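4. Making up the bed

Read this section after the frame has been assembled and the headboard bolts have been tightened (section 3). The instructions apply to all Grisia double beds supplied with the Carside headboard.

4.1 Before you start

Leave the mattress unwrapped and flat on the slats until it has reached its full depth. Do not put bedding on a mattress that is still rising.

Check that the mattress sits 2 cm clear of the headboard. The gap lets the duvet and sheet tuck down without rubbing the finish.

CAUTION: Do not lean or kneel on the headboard while fitting the sheet. The maximum load on its upper edge is 100 N.

4.2 Fitting the bedding

1. Fit the mattress protector, starting at the two head corners.
2. Fit the bottom sheet over the protector and smooth it towards the foot.
3. Put the duvet in its cover and fasten the closure. Shake it from the foot end until the filling is even.
4. Lay the duvet across the bed with the closure at the foot. Let it hang over both sides of the mattress by the same amount.
5. Pile the pillows against the headboard. Stand larger pillows at the back.
6. Smooth out the larger creases by hand, working from the middle outwards. Light wrinkling is normal with cotton covers.

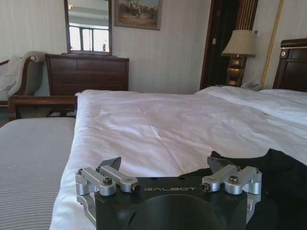 Fig. 7. White duvet and pillows, with dark headboard and gold trim line.

Note: Keep dark clothes and throws off white bedding until they have been washed at least once. Loose dye can mark the cover, and marks of this kind are not covered by the guarantee.

4.3 Care of the headboard

Dust the headboard with a soft dry cloth. For fingerprints, use a cloth dampened with clean water and dry the surface straight away. Wipe along the trim line, never across it.

Brass ornaments should be wiped dry only. Metal polish will stain the surrounding finish.

CAUTION: Do not use spray polish, bleach or scouring pads on any part of the bed.

4.4 Airing and turning

Fold the duvet back to the foot each morning and leave it for roughly half an hour before making the bed. Turn the mattress head to foot every May and again six months later.

Replacement duvet covers for this size are listed under Drinberg 743 in the spare parts table. For headboard fittings, see section 6.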